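Can a Robot Put Your Keys Away Yet?

Readers keep asking me when a machine will take over the fiddly little jobs, and keys come up more than anything else. Laundry folding gets all the press, but Fouzia Mohmand wrote in to say she'd trade it in a heartbeat for something that tidied the drop zone by the door. Same here!

So, keys. They're a rotten thing for a gripper to deal with. They're flat, they're shiny, and they flop around on the ring, so every pickup is a little different from the last one. A bare tabletop makes it worse, as there's nothing to get a finger under.
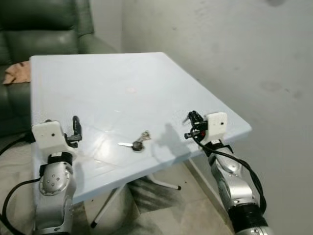 Keys on the light blue table, with a gripper on either side.

My tip for people (and I suspect it holds for machines too) is to go for the ring and leave the blades alone. Get hold of the ring and the keys hang down by themselves. Then you only have one small loop to steer, and you want it over the tip of the hook with a bit of room to spare.

Spacing matters as well. I used to cram my hooks together and knocked one set down every time I reached for another. I moved mine to 6 inches apart, in a row of 11 down the hallway, and I haven't fished a key out from behind the shoe rack since. Llinos Hughes swears by a plain pale backing so you can spot a missing set from across the room, and she's right, it's a big help with my eyesight.
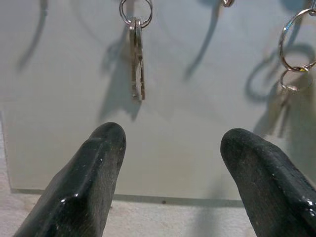 Two sets up on the panel, and a couple of hooks still free.

Would I buy a robot for this today? No. Hanging up keys takes me a few seconds, and I'd want one that could also sort the mail and find the other glove before I gave up the floor space. Ask me again in a few years. For now, put your hooks at elbow height, keep big souvenir fobs off the ring, and hang the spares at the far end where the kids won't grab them by mistake.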